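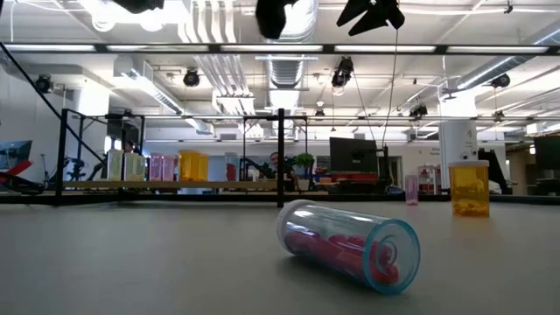
First amateur fight at 33, how do I make weight without feeling like garbage?

posted by southpaw_dad, October 31, 2018

Hi all, long time reader. I've been going to a boxing gym in Brarton for a bit over a year and my coach finally put me down for a novice bout on the Holloway card. I'm excited and kind of terrified (my wife is just terrified). The trouble is the weight. The match they found me is at 152 and this morning I was 159 in my socks. I've got a little under a month.

I've never cut for anything in my life. I wrestled for one season in school and mostly remember guys spitting in cups and running in trash bags, and I really don't want to do that at my age with a job and two kids. But I also don't want to be the guy who shows up heavy and ruins it for the other fighter, who I'm told is driving a long way.

Right now I train four nights a week, eat pretty normal, drink too much soda and have a beer or two on weekends. I'm not fat exactly but there's some padding. Do I just eat less? Is there some trick for the last couple of days? And does anyone know if the scale at Holloway reads heavy? A guy at my gym swears it does.

Thanks in advance, sorry this got long!

ringrust_70

Seven pounds in almost a month is nothing. Quit the soda, skip the beer, you're there. We used to do that in a weekend. Just sweat it out the day before and have a big steak after. Good luck.

cornerstool

Please don't sweat it out the day before, with respect to the post above mine! I've worked corners at small amateur shows for a good while (Varley and Holloway mostly, Distedine once or twice when they still ran there) and the worst first fights I've seen were guys who left it all to the last day. They make weight fine, then they get in there and their legs are gone halfway through the first round. Also, at a lot of these cards you weigh in the morning you fight, so you don't get a whole night to eat and drink it back. Ask your coach today which it is, because that changes everything.

You've got time, so go slow. Dump the soda completely, that might be a couple pounds by itself if you drink it like I used to. Keep breakfast and lunch close to what they are now and make dinner smaller, especially on the nights you don't train. Don't drop your water. I know it's tempting when you see the scale move, but you'll be sparring and you need it, and being dried out when you're taking shots to the head is no joke. No water pills or laxatives either, I don't care who at the gym offers you some. If you take anything regular from a doctor, call the office and tell them what you're planning.

Weigh yourself at the same time every morning and write it down. It'll bounce around. I'd want to see you within two pounds a week out. If you're not, tell your coach then, and he can call the other corner and ask for a catchweight. People do this all the time in novice bouts and it's way less embarrassing than you think. A decent matchmaker would much rather hear it a week ahead than at the table.

On the scale, I've heard that story about every scale in every hall I've ever been in. Get there early and ask if you can check yourself before the official one. At Holloway they've always let my guys do it. Bring a banana, a sandwich and something to sip for afterward, the snack stand there opens late and it's mostly nachos.

Oh, and pack your mouthguard the night before. I've driven back for one and it was 9 miles each way.

southpaw_dad

Thank you, this helps a ton! Asked coach tonight and you were right, it's a same-day weigh-in. He said he'd already told me that twice, so, yeah. Soda's gone as of dinner and I have a headache already. Will come back and let you all know how it goes.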